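About Gesari

Gesari repairs, calibrates and certifies weighing equipment for small manufacturers, packing houses, farm stores and laboratories. Our main workshop is in Trarnisthorpe. A second site at Lostell handles heavy-capacity work, meaning floor scales, hopper scales and anything that arrives on a flatbed.

We do not manufacture scales. The company sells a limited range of replacement indicators and load cells, but most of our income comes from calibration and repair. Customers who need a new instrument are given a written specification that they can take to any supplier.

What we work on

Bench scales and counting scales make up the largest share of the work. These are usually strain-gauge instruments with a single-point load cell under the platform. Common faults are overload damage, corroded connectors, worn keypads and drift caused by moisture inside the cell housing. Most can be repaired within four working days of arrival, provided the load cell is a current type. Obsolete cells take longer. We may have to match the rated output and excitation voltage from a different maker, then adjust the mounting plate.

Floor scales normally use four cells wired into a summing box. A scale of this type that reads correctly in the center but not at the corners generally needs its corners trimmed. If one corner has moved a long way from the last recorded value, we test the cell for that corner before making any adjustment. Trimming around a failing cell gives a good certificate and a bad scale a few weeks later.

Analytical and precision balances are handled in a separate room at Trarnisthorpe. They use electromagnetic force restoration and are sensitive to drafts, temperature change, static and vibration. We accept balances with a readability down to 0.1 mg. Finer instruments are outside our scope, and we will say so before you ship.

Mechanical scales are still accepted. This includes platform beam scales, hanging dial scales and counter scales with loose weights. Knife edges and bearings can be reground or replaced in most cases. Cast parts that have cracked are not welded. We will look for a donor part and quote for fitting it.

How a calibration is carried out

An instrument is checked in as received. It is leveled, powered on and left to warm up for the period given by its maker, or for two hours if no period is stated. No cleaning or adjustment is done before the first set of readings. These are the "as found" results, and for many customers they are the most useful part of the certificate. They show how the scale was performing while it was in use.

The tests are repeatability, eccentricity and linearity. Repeatability uses the same load placed several times at or near half capacity. Eccentricity uses a load of one-third capacity placed at the center and then at each corner or quadrant. Linearity is measured going up and coming down, with a return-to-zero reading at the end.

If the results fall within tolerance, the instrument is cleaned and the certificate is issued on the as-found data. If they do not, we contact the customer with the readings and a price for adjustment or repair. After that work the full set of tests is repeated and both sets of readings appear on the certificate.

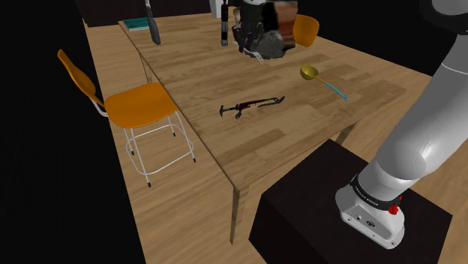

Certificates list the reference weights used, the ambient temperature at the start and end of the test, and the measurement uncertainty at each load. We state the uncertainty as an expanded value with a coverage factor of 2. A pass or fail statement is included only when the customer has told us the tolerance that applies. A calibration certificate without a tolerance reports the error and leaves the decision to the user.

Site work or workshop work

A scale should be calibrated where it is used whenever this is practical. Local gravity, floor stiffness and air movement all affect the result, and transport can shift an adjustment. The effect of gravity is small over short distances, but it is large enough to matter on a high-resolution balance moved between sites at different elevations.

Site visits are available to customers within 127 miles of Trarnisthorpe. Beyond that distance the travel time makes the price hard to justify for one or two instruments, and we suggest combining visits with a neighboring business where possible. For each visit we need:

A power outlet within reach of the scale
Clear access for a weight cart, with no steps if the scale capacity is above 250 lb
The scale emptied and free of product residue
Someone on site who can sign for the work

If residue has to be removed before testing can begin, cleaning time is charged at the standard hourly rate.

Bench scales used for checking shipments, or as backups, are usually sent to the workshop. Please pack them with the platform removed and the load cell transport stops fitted, if the model has them. More instruments are damaged by their own loose platforms in transit than by the carrier.

Reference weights

Our working weights are checked against a reference set twice a year. The reference set itself goes out to an external laboratory every May and is out of use until it comes back with new certificates. During that period we continue to issue certificates on the working weights, which remain within their own interval.

Cast iron weights are kept at Lostell and stainless weights at Trarnisthorpe. The two sets are not mixed. Iron weights gain and lose mass through rust, paint damage and dirt in the adjusting cavity, so they are used for floor scales only. Stainless weights of 500 g and under are handled with forks or gloves and are never set down on a bare surface.

The Balogh register

Every instrument we have serviced has an entry in a record system called the Balogh register. The name comes from the bound ledgers the company used before its records were moved to a database. The register now holds 1,898 instruments. Each entry has the serial number, capacity, verification interval, cell type, every set of as-found readings, and notes on parts fitted.

The register lets us recommend a calibration interval on evidence. A scale that has come back well within tolerance at several successive visits may be moved to a longer interval, if the customer's own quality system permits it. A scale that drifts steadily in one direction is moved to a shorter one and flagged for a cell test. Customers can ask for a copy of the history of any instrument they own at no charge. When a scale is sold, the history can be transferred to the new owner with the written consent of the old one.

Entries are kept after an instrument is scrapped. Failure dates for older cell types have helped us decide which spares to stock.

Legal for trade

Scales used to sell goods by weight must meet the requirements of the state or local weights and measures authority. Gesari can repair such scales and prepare them for inspection. Rules on notification, seals and return to service differ by jurisdiction. Please tell us before the work starts if a scale is used for trade, and do not remove the seal yourself.

A calibration certificate is not a substitute for an official inspection. The two answer different questions, and some customers need both.

What we do not do

Truck scales and rail scales are not serviced. We do not have the test weights or the vehicle for them.

Medical scales used for patient dosing are not accepted. Bathroom and kitchen scales are not economical to repair, and in most cases the cost of opening the case is more than the price of a new one.

We do not adjust an instrument to agree with another instrument. If two scales in the same building give different readings, both should be tested against known weights. Sometimes the one everybody trusts is the one with the error.

Training

A half-day course on routine scale checks is run at Trarnisthorpe for customers' staff. It covers leveling, warm-up, zero tracking, choosing a check weight, recording results and recognizing a failed corner. Groups are kept small so that each person can carry out a full eccentricity test. No previous knowledge is needed beyond basic arithmetic.

The course does not qualify anyone to issue calibration certificates. It is intended for people who carry out daily or weekly checks between our visits.

Turnaround and pricing

Standard workshop calibration is completed in four working days. Repairs are quoted after inspection, and the inspection fee is deducted from the final invoice if the repair goes ahead. Quotes are valid for 30 days. Parts that have been replaced are returned with the instrument on request — please ask when you book, as they are otherwise recycled.

There is no surcharge for older instruments, but parts for discontinued models are billed at cost plus handling.

Instruments left with us after a declined quote are stored for 60 days. We write twice during that time. After the second letter has gone unanswered, the instrument may be used for parts.

Contacting us

Bookings for both sites go through the Trarnisthorpe office. Please include the make, model, serial number and capacity of each instrument, the unit of measure, and the tolerance if you have one. A clear copy of the data plate is enough if you are unsure about any of these. Heavy-capacity equipment should not be delivered to Lostell without a booking number, as the loading door is kept closed outside agreed times.

Page last revised 2025-09-13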